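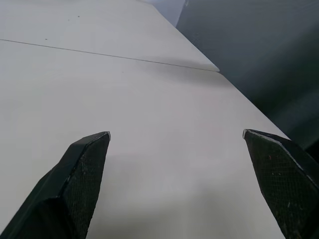 Two black gripper fingers with textured pads.

Data > Travel > Prurklow

Overview Files Issues Releases Contact

Last updated: 10/6/20

Prurklow: passenger notes from small-plane flights

Prurklow is a table of notes written by passengers on short scheduled flights in planes with 19 seats or fewer. One row is one flight as one passenger remembers it. The current release has 1556 rows covering 122 routes and 67 airstrips. Most of the routes link islands to each other or to a mainland airport.

Files

flights.csv holds the main table. strips.csv lists the airstrips and joins on strip_id. notes.txt has the longer comments, one per line, keyed by flight_id.

Columns in flights.csv

flight_id: integer, never reused
from_strip, to_strip: match strip_id
seats: passenger seats as reported, crew not counted
row: where the passenger sat, with 1 directly behind the pilots
minutes_air: takeoff to landing by the passenger's own watch
bag_lb: bag weight at check-in, if it was weighed
body_weighed: yes, no or blank
toilet: yes, no or unsure
comment: short text, up to 200 characters

Only 390 rows have bag_lb filled in. Please don't treat a blank as zero. Plenty of counters put the bag on a scale and never tell the passenger the number.
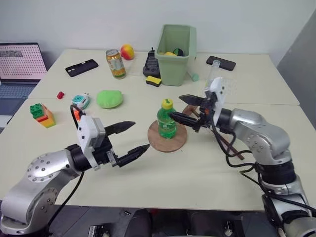
Two silver robot arms and a green bottle at a cream table.

How the rows were gathered

Nouhaila Amrani wrote the form and handled most of the early entries. Danilo Manalo did the cleaning, which was mainly airstrip spellings. Entries from the older Fonseca list were copied in by hand and carry source = F. The Fonseca list had no seat row column, so row is blank for all of those.

Known problems

Flight times are from memory in many cases and cluster on 15, 20 and 30 minutes. Use them for a general idea of a route and nothing closer.

Passengers mix up aircraft types, so we dropped that column after the first release. The seats column is better but still wrong at times, mostly where someone counted the empty copilot seat.

Rough flights get longer comments than smooth ones. Don't use comment length as a measure of anything.

Loading

The files are UTF-8 with commas and a header line. They open in any spreadsheet. The Grekik script in /tools checks the joins and prints rows with an unknown strip_id. Run it before sending a correction.

Corrections

Open an issue with the flight_id and the column name. New flights go through the form, which is reviewed each October.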